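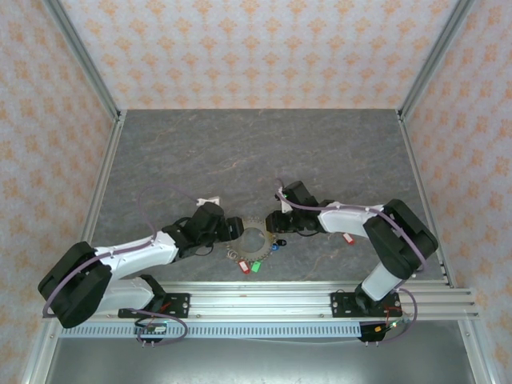
Which gripper should we use for thin flat things like key tags? For our two arms I would take the Keken fingers, with the short rubber pads, and keep the Stement fingers for boxes and bottles.

Posted by Csaba Dobos, December
2 min read

Hello all,

Thank you for the replies to my first message. I answer to Blair below, because his question is the one I also had.

> On 16:40, Blair Geddes wrote:
> Did you compare the fingers with the same controller settings? When
> I tried the Keken set in Tonville, the closing force was much too
> high by default and I had to lower it. Also, is your camera fixed or
> on the wrist? I would not trust a wrist view for tags.

Yes, the settings were the same for both sets. I put the force limit to 515 in the controller file (the default is 1000) and I did not touch it after. The camera is fixed and looks at the whole table, so both arms are in the view all the time.

I made 40 tries with each set, always with the key ring in the middle between the two grippers. One arm must hold the metal disk and the other must take a colored tag. With the Stement fingers the tag often slides away on the table, which is gray and quite smooth in our case. The Keken fingers go under the edge better. With the small split rings both sets are bad, and I have no good idea for this.

One more thing about cables. The purple one makes a high loop over the wrist on the left arm. I would like to make it shorter, but Eleni Angelovski wrote that hers pulled on the connector when the arm was fully stretched. Does somebody have a length that works?

If you want the log files, write to me and I will send them. They have 4000 lines each, so please not to the whole list.

Best regards,
Csaba

3 comments · 2 shares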